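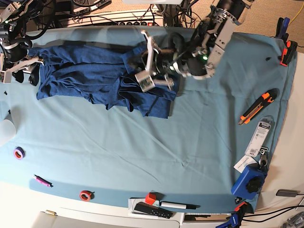 November, evening session, 38th entry in this log. Joint offsets on Miranda redone from scratch after the shoulder bearing swap. The old offsets were measured with the left arm hanging from its previous mount and were off enough at the wrist that the gripper landed beside the commanded point, always to the same side. Zeroed each joint against the printed jig, wrote the values, power cycled, read them back. Then moved to cloth. The navy piece is on the teal cover with the right gripper down at its narrow end and the left one over the other half, where the fabric loops over itself. That pile of loops is the problem area. The planner treats it as one thick edge and picks a grasp height for it that is wrong for every layer in it.

The left gripper still has its board exposed at the side of the silver block. The cover exists as a file and has been printed twice, both times too tight over the connector. Third version has more clearance and is queued behind somebody's planter on the shared printer at Jernside. I am running without it until then and keeping loose fabric away from that side where I can, which limits the wrist angles I'm willing to command.

Work done on the software side, in order:

Upgraded Nudument on the control machine. The trajectory format changed and the old recordings will not load. There is a converter. It handled the joint tracks and dropped the gripper track without a warning, so I had arms that moved correctly and fingers that never closed. Spent most of an hour looking for a wiring fault before checking the file. Wrote a short script that copies the gripper track across and compares lengths before saving.

Set the grasp current limit lower. The old value was chosen for foam blocks and pulls fabric sideways before the fingers have finished closing. With the lower value the fingers stop on a single layer and hold it. On a double layer they hold the top and sometimes lose the bottom. I have no good signal for which case I'm in. Finger position differs by so little between the two that it disappears into the backlash.

Reduced the approach speed for the last part of the descent. This costs time on every pick and I don't like it, but the fingertip was arriving hard enough to print a dent in the cover cloth and set off the contact threshold early.

Logged the wrist encoder at the end of each pick. Error code 1101 came up again on the left arm, as it did last week, during a fast retract with the elbow nearly straight. The manual gives it as a bus timeout. The Broltimport reply to my ticket says to check termination and cable length. Termination is correct, I measured it. Cable length is within what they allow. My own suspicion is the loop above the wrist, where the cable takes a bend near the end of travel and the connector carries the load. I will add a strain relief there before opening the ticket again.

The table cover needs attention too. The clamps at the far right corner keep that corner tight, but the middle has long diagonal creases and they don't come out by pulling from one side. A crease with a shadow on it looks like a fabric edge to the segmentation when the light comes in low, and the planner has now proposed a grasp on the table cover more than once. It closed on it once too, lifted, and the whole surface moved with the garment on top. Options are to iron the cover, replace it with something stiffer, or mask by color. Color masking should be easy with teal against navy, and it will fail as soon as I put anything green or light blue down. I'll iron it first.

Tools are creeping up the right side again. The utility knife, the blue tool and the remote all sit on the cover, well clear of the garment at the moment but inside the area the left arm can reach. The collision model knows about the table and nothing on it. I keep writing down that the tools go on a tray and then not buying a tray.

Power is on the switched strip behind the table, and the cables behind it have reached the point where I can't trace one without pulling another. Plan: drop everything, label both ends, put the arm supplies on one side of the frame and the data lines on the other. It needs a whole afternoon with nothing running. I would like it finished before the second camera goes in.

Test procedure for the fold, written out so that I stop changing it between sessions. Garment dropped from elbow height at the center of the cover. No straightening by hand. Right gripper takes the end nearest it, left gripper takes the far end, both lift, both pull until the current on either side rises, lower, release. Success is counted if the long edge ends up straight to the eye. I know "to the eye" is weak. A measurement from the overhead view would be better and the code for it is half written.

The failures tonight were mostly at the second grasp. The first end goes in well enough. When the left gripper comes down on the folded part, it takes whichever layer is on top, and the pull then opens the loop and leaves the corner hanging below. Pulling harder makes it worse. A small shake after the lift looked promising by hand, with me moving the arm in gravity compensation. As a recorded motion it trips the velocity limit. The limit sits at 2000 in the driver's own units and I am reluctant to raise it in a room other people walk through.

Settings saved under build 1016. Arms parked, supplies off at the strip.

Next session: strain relief on the left wrist, iron the cover, rerun the procedure with the garment turned over. Ask at Jernside about the printer queue. Find the longer screws for the gripper cover, the ones in the drawer bottom out before the head seats.

Filed under: Workshop log / Arms and grippers

Home Log Parts Wiring Downloads Contact

Recent entries
Shoulder bearing, left arm, second attempt
Miranda: measuring backlash with a dial gauge
Current limits for foam, card and cloth
Converting old Nudument recordings
Fingertip pads, three rubbers compared
Broltimport order, what came and what didn't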